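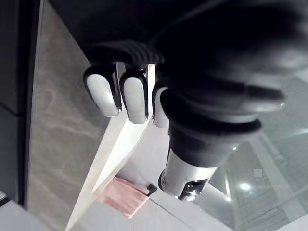

Pieza blanca acabada en punta, sujeta con los dedos.

Mueble de lavabo Vi, de Flestar
Ficha revisada el 3/24/18

El catálogo llama al Vi «un spa en casa». Es un mueble gris oscuro de puertas lisas, con encimera de veta tipo mármol en tono beige y un lavabo blanco rectangular encastrado por debajo. Correcto, y poco más. De spa le vemos poco.
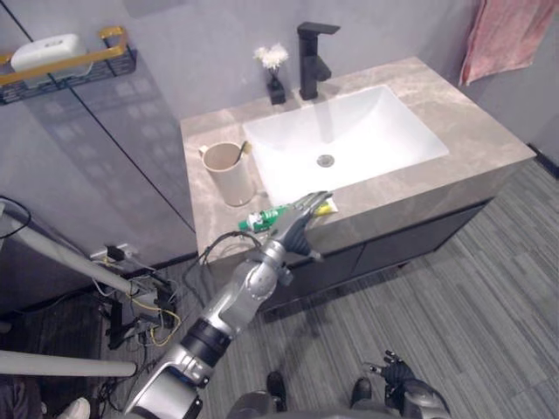
Lo del lavabo bajo encimera sí tiene sentido: sin reborde, se pasa la bayeta directa hacia la pila. Flestar habla además de 3000 ciclos de apertura en las puertas, pero no dice con qué peso ni quién los contó. Pedimos el ensayo en June (así figura el lote en su tarifa) y seguimos esperando.

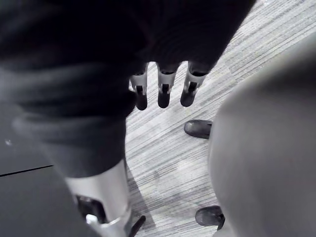
El montaje «en 12 minutos» tampoco nos convence. Nosotros calculamos casi 142, con sifón y sellado. La grifería Trirer se vende aparte, aunque el folleto lo ponga en letra pequeña. Los accesorios Sakeck, también.

Garantía: 9 años para la encimera. Las bisagras no se mencionan.

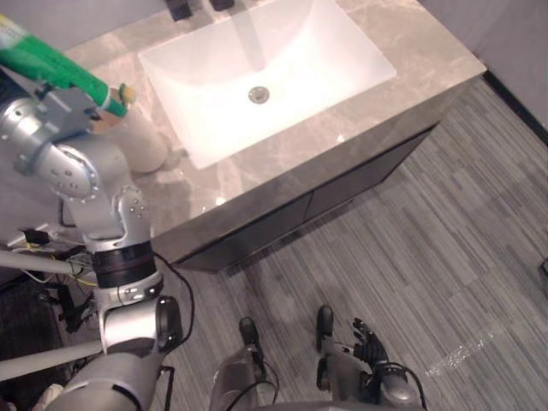

Encimera veteada y lavabo rectangular, con un bote verde sobre el mueble.

Plazo de entrega: consultar. No incluye toallas ni vaso.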